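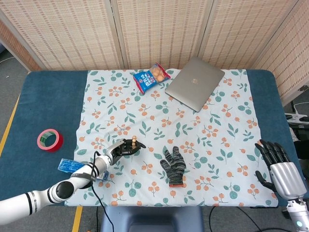 4 Recording tabletop examples

Applies to: Kosholm two-arm station, Gorard recorder
Revised 2020-10-19, A. Bellini

4.1 Before you start

The station must have passed the joint check in section 3. Each operator should have read the stop procedure and know where the stop button is.

4.2 Preparing the table

1. Fit the padded cover and pull it flat.
2. Lay a tablecloth from the Dutby set over the cover. The cloth need not reach every edge. Change the cloth between batches, not within one.
3. Put out the objects on the task card. Mix hard and soft items, for example a closed laptop, a snack bag, a roll of tape and a knitted glove. Turn them to different angles and leave gaps wide enough for the fingers.
4. Place the screen behind the table so that the background stays the same for the whole batch.
5. Push the stool in against the table.

Note: Objects may lie on the cloth or on the exposed cover. Both are valid starting positions.

CAUTION: Check the cable at each wrist before every batch. It must hang with enough slack for the full reach of the arm and must not pass between the fingers.

4.3 Recording an example

1. Move both hands to the ready position over the table.
2. Enter the task number in Bandara and press Record.
3. Wait 2 seconds before moving.
4. Grasp the object named on the card. Small objects may be held palm-up with the hand partly closed.
5. Keep the idle hand clear of the objects, with the fingers open.
6. Complete the task, return to the ready position and press Stop.
7. Mark the example Keep or Discard. A dropped object is marked Keep if it was picked up again in the same recording.

Note: Do not straighten the cloth while recording. Creases are part of the data.

CAUTION: Do not reach over the table while the arms are live. Press Pause first.

4.4 Batch size

A full batch is 251 kept examples. Where the card calls for both hands, record 377. Move every object to a new place after every 4 examples.

If the recorder reports a dropped stream, discard the current example and repeat from step 1 of 4.3. Earlier examples are not affected.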